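Rorkel Robotics Club
About Us

Home / About / Projects / Join / Sponsors / Contact

Who we are

Rorkel is the student robotics club at Carrillo High School. After school, two afternoons a week plus whatever we can beg for before a competition. Grades 9 to 12, no tryouts, no experience needed. If you can hold a screwdriver or are willing to learn which end, come by.

Started as a lunch table. Four kids and a box of motors, a line follower that mostly followed the wall. Then a room, then a closet next to the room, then a budget (small). The lunch table is still how most decisions get made.

We're a club and also sort of a class. Juniors and seniors can take the Widier Project for elective credit, everybody else joins the build teams. Same room, same tools, same snack drawer.

What we do

Two halves to the year. Fall is learning, spring is the Gavetti Challenge.

Fall: new members do wiring, basic code, CAD if they want it. Older members teach it. Everyone builds one small thing that moves and takes it home in December. Some of them still move in January.

Spring: we go for Gavetti. That's the regional contest for household robotics, high school division. Teams get a set of home chores and a points sheet and have to get an arm to do as many as they can without a person touching anything. Laundry one year. Table setting the year after. This time it's dishes and kitchen cleanup, which sounded easy when the rules came out. We all said so out loud. Regret that.

The Widier Project

Widier is our name for the arm program, the whole pile of it: code, fingers, mounts, practice logs, the binder. Students drive the arm by hand through a chore over and over, save the runs, then train on the runs and see what comes back. Last season we logged 2,712 runs. Goal going into the year was 1,000 so we were pretty happy with that, although a good chunk of them had to be thrown out for bad labels. Label your runs!! It is on the wall now in large letters.

Dish work is a different animal from laundry. Cloth forgives you. A fork laying flat on metal does not, there's just nothing to get under. Bowls are ok if you take them by the rim. Cups we go for the handle or the rim depending who you ask, and there are two camps on this and they don't share code.
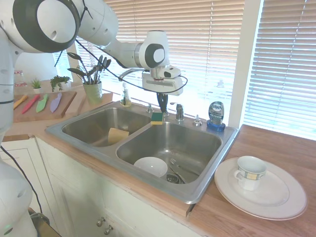 Sponges are their own argument. A soft one squishes in the grip and springs out if you let go crooked, so the fingers team has been printing different pads all winter, ribbed ones, flat ones, one that looked like a waffle. Ribbed is winning right now. Ask again in a month.

Also light. Shiny sink plus daytime equals a vision team that wants to go home. They keep a chart of which hours give good runs and the rest of us schedule around it, with some grumbling.

How the teams work

Fingers: design and print anything that touches an object. Break a lot of it. Keep the broken ones, they go in the binder with a note.

Vision: cameras, lighting, calibration, labels. Quiet bunch. Always need more people.

Driving: the students who run the arm by hand. Harder than it looks and you get better quick. Slow hands beat fast hands. Every driver does 8 practice sessions before their runs count toward training.

Code: training, testing, keeping the laptops alive. Python mostly. You do not need to know it when you show up.

Pit crew: packing lists, spare parts, cables, tape, the banner, food. Won us the Gavetti pit award two seasons back and has not stopped mentioning it.

You can switch teams whenever. Most people do at least once.

Safety

Glasses on in the build area. Hair tied back, no dangly sleeves. One person on the stop button any time the arm has power, and that person is not also on their phone. Hands stay out of reach of the arm until the operator says clear. Break this and you sit out the session, seniors included. Real kitchen knives aren't used in practice, ever.

What it costs

Dues are $165 for the year. Covers shirt, parts, and the bus to regionals. If that's a problem tell an adviser and it gets handled, no forms and no questions. Nobody has ever been turned away over dues and we'd like to keep it like that.

For parents

We finish at 5:30. During the last few weeks before Gavetti it's more like 7, and there will be pizza. Please do pick up on time, the building locks. Rides to regionals are on the school bus both ways unless you've sent a note.

We can always use old dishes. Chipped is fine, mismatched is better, the arm needs to see all kinds. Drop them at the front office in a box marked Rorkel. No glass please.

Sponsors

Parts money comes from dues, the spring car wash and a handful of local shops listed on the Sponsors page. If your business wants its name on the pit banner use the Contact page. We'll send a thank you card and it will be signed by everbody.

Join

Come to any meeting. Room is past the gym, door with the gear on it. New members are welcome up to winter break, after that you can still hang out and help but you may not make the travel list. Bring a laptop if you have one, we have loaners if you dont.

Meeting times and the Gavetti rules are posted under Projects. Practice schedule changes a lot so check it the same day.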